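A Morning at the Benach Open House

I have wanted to get inside the Benach building since we moved to this side of town, and in December they finally threw the doors open for a morning. If you don't know the place, it's the long brick one behind the bus yard, with the faded Triker lettering still on the end wall from its years as a bicycle parts warehouse. Now it's a shared workshop for people who work with clothes: menders, sorters, a couple of pattern cutters, and a laundry and folding room that turned out to be my favorite part of the whole visit.

I got there a little before 9 and there was already a line, mostly parents with strollers. Sign-in was a clipboard and a sticker. Mine said visitor 48, which I was weirdly proud of. They take people around in groups of 10, and ours was led by Kazuhiro Kudo, who has been at Benach long enough to remember when the heating was one stove in the corner. He talks fast and walks faster, so wear decent shoes if you go.

First stop was the intake hall. Donated clothing comes in by the sack and gets weighed on a big floor scale, and while we stood there the display settled on 285 pounds for a single morning's delivery from the Sulton neighborhood drive. I would have happily stayed and watched that scale all day. Kazuhiro let the kids in our group stand on it together, which got a huge cheer and held us up long enough that the next group caught up with us in the doorway.

After intake we went through the mending room. It smells of steam and machine oil in the best way. The shelves of thread go right up to the ceiling, sorted by color, with a ladder on wheels to reach the top ones (no, they wouldn't let me ride it, I asked). A woman at the window bench was putting a new elbow in a wool sweater, and she stopped to show us how she picks up the old stitches before she starts on the patch. I've been doing it wrong for years! I cut a neat hole and sew over it, and she winced when I said so.

Then upstairs, and this is where I slowed down and let the rest of the group get ahead of me. The folding room is bright and plain, and everything happens on white tables. I know that folding T-shirts doesn't sound like much of a day out. But I have four people's laundry at home and a hall closet that attacks me when I open it, so I was leaning in the whole time.
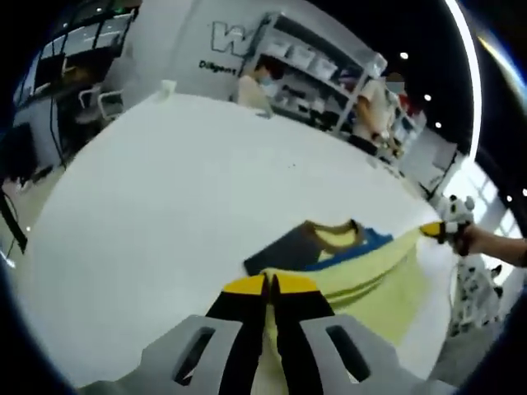
The thing I took home is how much of the work comes before the first fold. Kazuhiro calls it waking the shirt up. You get hold of it at both ends, draw it out, and let the wrinkles go before you even think about the sleeves. A thin cotton tee wants to bunch up in ridges, and if you fold over the ridges you're just storing them for later. Two people can do this in a couple of seconds. One person alone should lay the shirt front down, smooth from the neck toward the hem with flat hands, and resist the urge to hurry.

He also had strong opinions about necklines. The collar is what you see when a shirt is on a shelf, so the collar decides where everything else goes. Find the middle of it, keep it flat, and bring the sides in the same distance from that point. On shirts with a contrasting collar you can see right away if you're off. I tried it on a child's shirt from the practice pile and was off by a lot, then off by a little, and on the fourth go I got a nod.

They mix the practice piles on purpose, light things with dark things and thick with thin, so that you can't get into a lazy rhythm. I loved that. At home I'd been sorting first and folding after, and I'd gotten very fast at one kind of T-shirt and hopeless at everything else.

There's a chalkboard by the stairs where they keep the year's tally of finished bundles. It stood at 2351 when we came through. Each bundle is tied with cotton tape and gets a size tag, and then it goes down a wooden chute to the packing area on the ground floor. The chute was the hit of the morning for anyone under the age of twelve, and for me.

Lunch was in the old loading bay, catered by Sitthichai, the little noodle counter from the corner of the same street. Get the peanut noodles. I went back for a second bowl and ended up sharing a bench with a retired tailor who told me all about pressing cloths, a subject I now have feelings about. They ran out of the sticky rice early, so eat before the tour if that matters to you.

A few practical bits. Parking is tight, and the bus yard will ask you to move if you try your luck there. The freight elevator goes to the folding room, so strollers and wheelchairs are fine, but you have to ask at the front desk for someone to run it. Bring a bag of clothes if you have one, clean and dry, with zippers closed. The mending people will look at one item per visitor for free, and I wish I'd known, because my good coat was sitting at home with its lining hanging out.

They told us the next open house will be in spring, with the dye room included if the new sinks are in by then. I've already redone the hall closet. The top two shelves look terrific, and I'm working on the sheets.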